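Visita a la exposición de Lengyel en octubre

En octubre fui con dos compañeros a la jornada de puertas abiertas de Lengyel, un almacén de material de baño que está a las afueras de Zavdale. Yo llevo el mantenimiento de un hostal pequeño y tenemos que cambiar los inodoros de la segunda planta, así que para mí era una visita de trabajo. El español no es mi primera lengua y pido disculpas si alguna palabra técnica no es la correcta. En mi cuaderno tenía las notas mezcladas en tres idiomas.

Llegamos a las diez de la mañana, después de 50 minutos de autobús. En la entrada nos recibió Mariann Kun, que lleva la parte comercial, y nos dio una hoja con el plano de las salas. Éramos 34 visitantes, casi todos instaladores. Nos dividieron en dos grupos y a nosotros nos tocó el de Eliseo Ayala, encargado del almacén. Habla bastante rápido, pero repite las cosas si se le pide.

Primero vimos la zona de los lavabos y después la de las griferías. En esta parte no tomé muchas notas. Me interesó solamente un sistema de fijación a la pared de la casa Dileron, que se monta con dos tornillos y una plantilla de cartón. Tiburcio Villalobos, que trabaja conmigo, preguntó por los recambios y le dijeron que los tienen siempre en el almacén, con entrega en 15 días como máximo.

Luego pasamos a la sala de los inodoros. Es una sala sencilla, con suelo de hormigón gris que imita un poco el mármol y una ventana que da a unas plantas. Me gustó que no estaba preparada como una tienda elegante. Había cajas de cartón apiladas y botellas de agua encima y entre las cajas, y se podía mirar cada pieza de cerca y desde el lado, que en un catálogo no es posible.
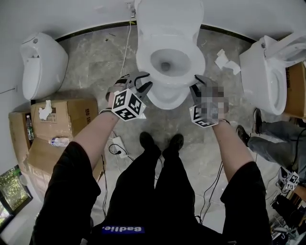 El inodoro central, con el asiento y la tapa levantados, entre otros dos modelos blancos.

Estuvimos en esta sala más tiempo que en las demás. Eliseo explicó que el asiento es la parte que más reclamaciones trae, porque la gente elige la taza y después acepta cualquier asiento. Nos recomendó probar siempre la bisagra con la mano, subiendo y bajando despacio, y pasar un dedo por el borde de abajo para notar si el esmalte es igual en todas partes. Lo hice en varios modelos y en uno noté un punto áspero. Él lo apuntó.

También hablamos del pie. En nuestro hostal los baños son estrechos y para la limpieza es importante que no queden rincones detrás. Los modelos con el pie abierto son más baratos, pero Vignesh Pisharody, el otro compañero, que se ocupa de las habitaciones, dijo enseguida que no los quería. Tiene razón, es él quien ve cómo quedan por detrás.

A la una hubo una pausa con café y unos bocadillos de tortilla, muy buenos. Después, Uriel Pacheco, de la empresa Skunia, dio una charla corta sobre cisternas de doble descarga. La acústica de la sala era mala y desde atrás perdí una parte.

Para quien quiera ir el próximo año: hay que apuntarse por teléfono y conviene llevar las medidas del baño, sobre todo la distancia del desagüe a la pared. Nosotros teníamos apuntadas solo las de dos habitaciones y ahora tengo que medir las otras y enviarlas a Mariann por correo. El autobús de vuelta sale a las cuatro y el siguiente no pasa hasta las seis.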